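Winter lunches at Onddale: how the first month went

The lunch club at Onddale Hall reopened in December after two years away, and this is a short report for everyone who gave money, food or time.

We served 360 meals over five sittings. That is more than we planned for, and at the second sitting we ran out of soup before the last table had been served. Radomir Softić went home and came back with eggs, so a few people had omelettes. From then on we made an extra pan.

The menu stayed simple: soup, bread, cheese and a pudding. Leek and potato was the most popular, and the beetroot came back to the kitchen more than once, so we will not repeat it. Several people asked for less salt in the cooking. Snežana Zupan now leaves it out of the pan altogether and people add their own at the table.

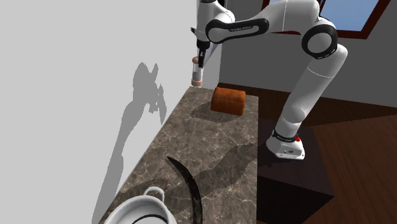
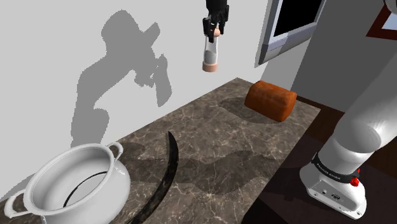

On the worktop, with a loaf of bread in the second picture.

Bread has been our biggest cost. Ornella Gentile has agreed a price with the bakery in Korau for January, to be collected the evening before each lunch. If you drive that way and could pick up a tray, please tell her. Day-old bread is fine for toast and for bread pudding, and the pudding went down well enough that Drita Vukadinović has written out the recipe. Copies are on the shelf by the door.

A few practical points. Lunch is at 12.30 and the doors open 30 minutes before. There is no charge, but there is a tin for those who want to give something. Please let us know about allergies when you book, as we had nearly 30 requests on the day last time and could not meet all of them. The side entrance has no step - use that one if you are coming with a wheelchair or a pushchair.

We still need two people to wash up and one to drive the Urnau road, where the bus no longer stops at midday. Names to Marcela Danko, please, or add yours to the list in the porch.

The hall is closed from 21 Dec 2024 and lunches start again in the second week of the new year.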